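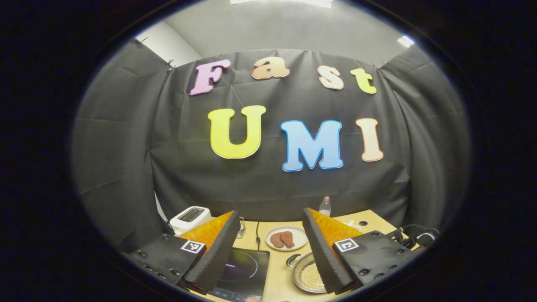

View through the gripper's own wide-angle camera, jaws open over the cooking table.

Plunik Hand-Held Demonstration Gripper
Made by Tedo. For recording hand-guided tasks, one-handed use, left or right.

The Plunik is a robot hand without the robot. You hold it, you do the job, and the camera on the tool records everything the fingers are up to. Play those recordings into your training setup and the arm learns from a view it will have later on, because the same fingers and the same camera bolt onto its wrist. We've been using hand-held grippers for our own projects for years and this is the one we kept wanting somebody to build, so we built it!

What it's like to use

Pick it up, squeeze, and the fingers close. Let go and they open. Most people are moving a piece of food from plate to pan within a few minutes, and after a short practice the tool more or less disappears (Dale Beaudoin, our test lead, once reached for his coffee with it). There's no arm to wait for and no joystick to fight. If you pour a little too fast or fumble the pan, you simply go again.

Compare that with driving an arm from across the room. Remote control still has its place, and we use it ourselves for heavy parts and anything sharp, but a kitchen task like the one shown at the top of this page is so much nicer by hand. You feel the weight of the pan. You notice when a finger is about to bump the plate and you turn your wrist, and that small turn ends up in the recording where the robot can learn it.

Fingers and pads

Two matching fingers, each with a translucent orange soft pad on the inside and a black ribbed foam shell behind it. The pads give a little when they press on something, which is lovely for crumbly or breaded food and for smooth bottles too. Pads are held by a clip and swap without tools. The finger plates are held with black screws; the driver is in the case.

Each finger base carries a square printed marker in view of the camera. The software reads the two markers to work out how far open the jaws are at every moment, so there is no extra sensor to wire or calibrate. Keep them clean. Flour on a marker is the most common support question we get, and the fix is a dry cloth.

Camera

Very wide, and mounted so both fingers stay in the picture along with the table, the backdrop and a fair bit of the room. People meeting the round picture for the first time sometimes ask whether it should be cropped. Please leave it alone! The edges help the software keep track of where the tool is when your hand moves quickly, and they let the robot see a pan off to the side before it gets there.

Specifications

Maximum jaw opening: 126 mm
Recording time per battery: 3 hours
Spare pad sets included: 3
Finger pads: soft, translucent orange
Finger shells: black foam, ribbed
Position tracking: from camera and built-in motion sensor
Jaw tracking: printed marker on each finger base
Robot mount: separate plate, ask for your arm

In the case

Gripper with camera fitted
Wrist strap
Battery and charger
Spare pads
Screwdriver
Printed quick-start card, plus a sheet of replacement markers

Setting up a table

You can record almost anywhere, and a mix of places is good for the robot. For a first task, though, a plain setup saves a lot of head scratching. A light wooden tabletop and a dark cloth clipped up behind it work very well. Put a few big, bright shapes on the cloth. Cut-out letters are perfect, and the tracking likes having something bold to hold on to. Then add only what the task calls for, plus one or two everyday things that aren't part of it, a toaster or a water bottle, say, so the robot gets used to ignoring them.

Murray Chan, who wrote most of the recording software, suggests starting each take with the jaws open and the whole work area in view. Hold still for a moment, begin, and hold still again when you finish. Move the plate and pan between takes. Change hands now and then.

From people using it

"We recorded the plate-to-pan task 17 times before lunch on a Saturday and I was still having fun. My daughter took over after that." Ginette Campbell, Zarkumura

"The pads surprised me. I expected to be wiping and replacing them constantly, and I'm still on the first set." Ihor Marchuk, Wong

Care

Wipe pads with a damp cloth and mild soap. The foam shells should be kept away from water. The gripper isn't built for heat: don't rest the fingers on a burner or against a hot pan, and do your cooking takes with the cooktop off. Store with the jaws open so the pads keep their shape.

Works with

Recordings are saved as ordinary video with a motion file alongside. The Plunik desktop program checks each take and flags any where a marker was hidden or the tracking was lost. Mount plates are in stock for the common small arms. For anything unusual, send Stuart Mapplebeck a drawing of your wrist flange and he'll tell you what's possible. He enjoys the odd ones.

Availability

The current batch ships in November. Replacement pads, marker sheets and batteries can be ordered separately at any time.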